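Getting Around Horedia Without Your Own Car

Most visitors to Horedia arrive at the Plenoneck ferry terminal and need onward transport within the hour. We spoke with the operations manager at Jalali Transfers, which runs shared shuttles from the terminal to the inland town of Radov, about how the service works and where travellers lose time.

The company keeps 2 vehicles on the route, each with 16 seats. Departures are timed to the ferry. "We leave 20 minutes after the ramp goes down," the manager said. "The timetable shows a clock time as well, but the ramp is what the driver goes by. If the ferry is late, so are we."

Luggage is the usual source of trouble. Each passenger may bring one large bag and one item that fits on the lap. Skis, bicycles and folding boats have to be booked separately, and the booking closes at noon the day before. "The trailer is only hitched when something is booked for it. A driver can't go back to the depot for it once people are on board." 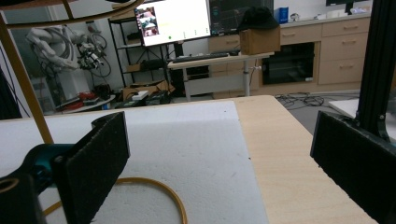 White foam board on a wooden tabletop.

Tickets are sold online or at the terminal kiosk. The fare is the same in both places, though the kiosk doesn't take cheques or foreign cash. Children under two travel free on an adult's lap on the terminal loop, but must have their own seat and restraint on the highway section. The company supplies the restraint if the child's weight is given at booking. "Age doesn't help us much. We fit by weight and height."

Asked about the road itself, the manager was brief. The pass above Radov closes in high wind, most often in February, and the shuttle then takes the valley road.
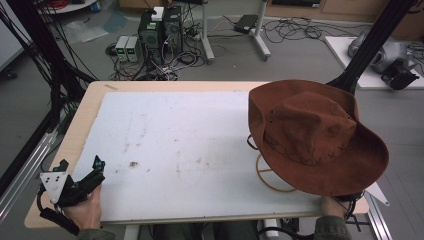 That detour adds a fair stretch of gravel and a second rest stop. Passengers with a return ferry the same evening are told to take the earlier shuttle – the later one has no margin if the pass shuts. Rebooking after a closure is free, provided it's done before the ferry sails.

Private hire is available too, priced by the vehicle. "For a family of four it rarely works out cheaper. For a group of ten it usually does. Ask for both quotes, and ask whether the driver's waiting time is in there."

The winter timetable is posted at the terminal and on the company's site. Stops between Plenoneck and Radov are by request, and the driver needs to be told when you board.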